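Print this page | E-mail this page

Check the surface before you start

I used to skip this one, and my logs paid for it! Before every session I look over the board and write down any marks already on it — streaks, specks, faint scratches, all of it.

Step 1. Open the fingers over bare board and note what's there.
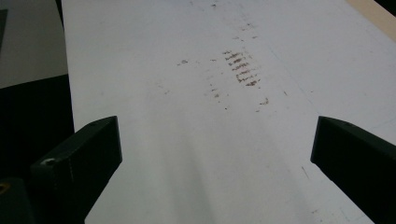 Step 2. Log it

Brownish-red streaks go in as "marks, cause unknown." Don't guess. Then initial the sheet and set out your first object.

Contact Ese Tijani | © Flusholm | Back to top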